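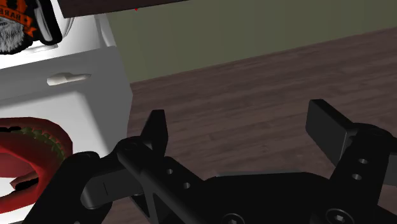

Ekkachai Khunthong wrote back that the wrist view had confused him at first, and that he would have liked the manual to tell him to set the finger opening before touching the planner at all. We agree with him, so the opening comes first in this edition, and the planner has moved down to where it belongs.

4.3 Setting up a grasp in Skovon

You will need a scene already loaded in the simulator and the Trurkska controller running in its own window. Give it a moment to settle after it starts – the first few readings can be a little jumpy, and that is perfectly normal.

1. In the Controller tab, choose Open Fingers and wait for the status light to turn green.

2. Switch to Wrist View. Turn on Show Contacts and leave it on while you work through this section. You'll be glad of it later, when a grasp looks fine from one side and isn't.

3. Click the object you want in the scene list. Choosing it from the list is kinder on the nerves than trying to click it in the view, especially in a small room full of household things.

4. Press Propose Grasps. The planner tries up to 300 candidates and keeps the best 27, sorted by clearance.

Note: If the list comes back empty, raise the time limit from 955 to 2000 milliseconds and press the button again. Small rooms with a lot of furniture often need the extra time.

5. Pick a grasp and press Preview. Follow the ghost arm all the way in, and please do watch the wrist as well as the fingers.

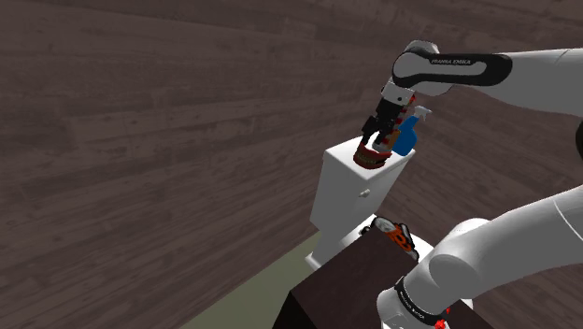 6. Switch to Room View and check the neighbors. An object that shares a narrow surface with something else leaves very little space for the outside of the gripper, so look for red contact marks on anything other than your target. If you find one, go back to step 5 and try the next grasp down.

7. When the preview is clean, press Close, then Hold. The force reading should level out within a second or two.

Caution: Do not press Lift while the force reading is still climbing. The object may be pushed into the surface beneath it, and the simulator will throw it across the room.

8. Save the grasp under a name you'll recognize next month. It goes into the Prallier folder of your project, and section 4.4 picks it up from there.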